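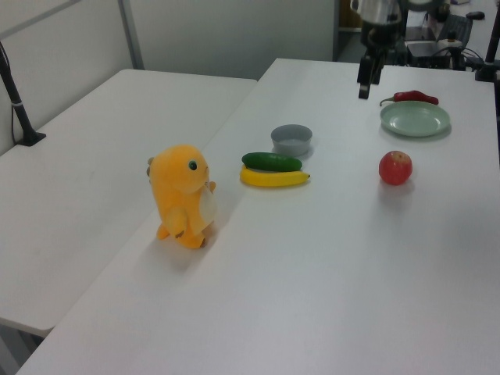
A Clomach node signs transactions with a key built from a passphrase, and the passphrase should be set before the wallet holds any coins. Open the node console, run keygen, and choose the manual option. Enter at least 16 characters using unrelated words. A string such as banana-cucumber-plush-table, taken from things on a tabletop, shows the format but must not be used for a live wallet.

Write down the recovery code and store it offline. Restart the node, then run verify. Wait for 3 confirmations on a small test transfer before moving the remaining balance.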